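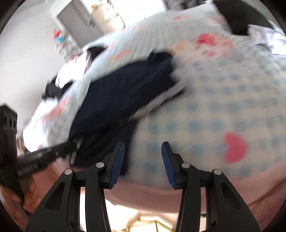 The open gripper at the bedside, dark navy cloth between its fingers.

NOTICE TO RESIDENTS OF RONDGATE

The Hanlow Institute wishes to thank all households taking part in the domestic collection. Residents are reminded that each example must begin with the gripper open and must end with the gripper open. Examples which end otherwise will be returned.

The resident of the upper flat at Sevo Court had read the notice many times. It was kept beside the door, under the one concerning stairwells. The resident had submitted 1,051 examples since June, of which 104 had been returned, and was considered by the Institute to be a contributor in good standing.

The task for the evening was Bedding, Second Series. The resident took the device by its handle, waited for the tone, and brought the two blue pads toward the navy cloth on the bed. The instructions permitted the cloth to be lifted, folded, or moved to one side. They did not permit it to be smoothed by hand. The resident had once smoothed a pillowcase by hand, out of habit, and had received a letter.

At the end of the hour the examples were sent. The reply came before supper.

"The Institute acknowledges receipt of 60 examples. Of these, 2 have been set aside for review. In both, the contributor approaches the cloth and does not take hold of it. Please state the purpose of the delay."

The form allowed one line for an answer. The resident wrote that the cloth had belonged to someone who slept on that side of the bed, and that it had not been moved for a long time. The line was too short, and the last words ran into the margin.

No reply was received that night. In the morning there was an envelope from the Rashidi Office, which handled matters the Institute could not classify. It contained a revised instruction sheet, addressed to all households in Rondgate.

"Section Four. Where an object has been left in place by a member of the household, the contributor may wait before taking hold of it. The length of the wait is at the contributor's discretion. Such examples are to be submitted in full. They will not be returned."

The resident placed the sheet beside the door with the others. That evening the device gave its tone at the usual time. The resident opened the gripper, held it near the cloth, and waited. On the floor below, through the boards, another device gave its tone, and no sound of work followed it for several minutes.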